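Penry bin-pick kit, trial notebook
Friday, April. Bench 2. Entry by Elin Prydderch, Svetozár Tóth on the pendant in the morning.

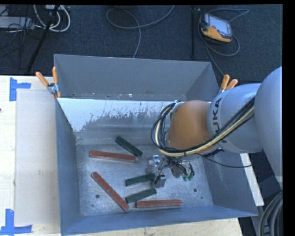
Setup

Penry is Lumlow's bin-picking package: picking software, a calibration routine and two months of phone support. We have it on loan to decide whether to buy for the Skevier cell. Running it on our KUKA with our own gripper. Lumlow would prefer we use theirs, but the Skevier cell won't have it, so there's no point testing with it.

Parts are the rectangular bars, red long and green short. Metal bin, spring clamps on the sides. The bin walked on us Wednesday when a finger touched the wall, hence the clamps. Blue tape marks on the table are for the sheet on the left. Don't peel them, I measured those.

Calibration

First pass 9:15. The routine asks for 12 poses and rejected two of them without saying which. Svetozár redid the whole set with the arm slower and it went through. The manual says this takes ten minutes. It took us 40, including finding the right page.

Error reported by the software is well under what we need. I don't trust a number the product gives about itself, so next week I want to check it against the dial gauge.

Runs

Morning run was 100 picks, bars tipped in by hand and stirred between sets. Red bars fine out in the open. Greens fine too unless one is lying close alongside a red, and then Penry tends to pick the red first even when the green is the easier reach. There is a priority setting for this. We left it at default because default is what we'd be paying for.

Bars near the wall are the weak spot. It skips them, goes for everything else, then comes back and tries at a bad angle. Two protective stops this way, both on the near wall. Svetozár thinks the wall margin is being added twice, once in the bin model and once in the gripper model. Plausible. Ask Lumlow.

Bare metal floor gives glare. Etonow, which we had in here last fall, lost parts completely on this same floor. Penry still found them but put one green a finger-width off. Turned the overhead light down and it came back. Should try a matte liner before blaming the software.

Cables: wrist loop is too generous. It clears at the middle of the bin but I don't like it at the low poses. Retie before the long run.

Cost

Quote is 2000 for the license per cell per year, plus 730 for the gripper model if they build it for us. We built our own in about a day, so skip that unless the double margin turns out to be our mistake.

To do

Email Lumlow about wall margin and the pose rejection message
Dial gauge check on calibration
Matte liner, same lighting as this morning
Retie cable bundle at wrist (Svetozár)
Repeat the 100 picks with priority set to short parts
Find out if support covers second shift — Skevier will ask

Leaving the bin clamped over the weekend.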